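Review: the Novimum open day at Clerham, or, an afternoon watching blocks get pushed

Rating: 3 and a half out of 5

I review things you can buy and put in a garage. Table saws, mostly, and one regrettable pressure washer. So when my neighbor Guangming Shi forwarded me an invitation to see the Novimum tabletop arm doing its stuff at the Clerham open day in May, I went partly for the robot and partly for the promised lunch. Lunch was a bowl of mints.

Parking is behind the building and the sign for it is also behind the building. Check in at the front desk, where they give you a sticker and a brochure from Prurkus, the dealer, which lists a price of $3,104 for the teaching package without saying whether that includes the table. I asked twice. It does not include the table.

There were 28 of us, split into two groups. Ours got Qianru Tang, who runs the demos and has clearly explained the word "actuator" to a lot of retirees. She kept it short. You type in what you want, in plain English, and the arm tries to do it by pushing things with a stick. There's no hand or claw. Dorothy Garside, standing next to me, asked what happens if you want something picked up, and was told you want a different robot. 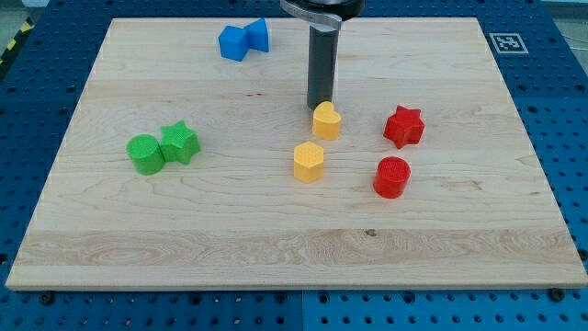
Photo: Jianhua Qiu / Clerham open day

The blocks come in four colors and a handful of shapes, and the requests are about as grand as you'd expect. "Put the red star next to the red cylinder." "Move the yellow heart away from the hexagon." It's the sort of job a toddler would do in a second and then undo. The arm takes its time. On my turn I asked for the green star to go to the far corner, and it crept up behind the star, nudged, backed off, thought about it, and nudged again from the other side. Four minutes, by my watch. I was more tense than I have been at some ball games.

Round things give it trouble. A cylinder slides off the tip of the rod if the push is a little off center, and then the arm has to go all the way around and start over. Cubes behave better. Qianru said as much before anyone could complain, and I gave her credit for it.

What I liked: it's quiet. You can hold a conversation over it. The typing part worked for everybody in the group, including a man who wrote his request entirely in capitals. And when it misses, it tries again without being told, so you aren't standing there pressing Reset like you do with my printer.

What I didn't like: the long wait between turns, with one arm and a lot of us. The software, Hao, wanted an update in the middle of the second round, and we all watched a progress bar for eight minutes. Also the stools, which were built for somebody with no lower back.

Zhuoran Zeng from Prurkus was on hand for sales questions. He told me a refurbished unit goes for $1,679, one-year warranty, stick included. I wrote that down as if I were going to do something about it.

Would I buy one? No. I have a stick. Would I go back to the open day? Sure, if they run the second arm they kept mentioning, and I'd eat first. The afternoon group starts at 2 p.m. and had fewer people in it than ours. Bring a jacket, the air conditioning means business.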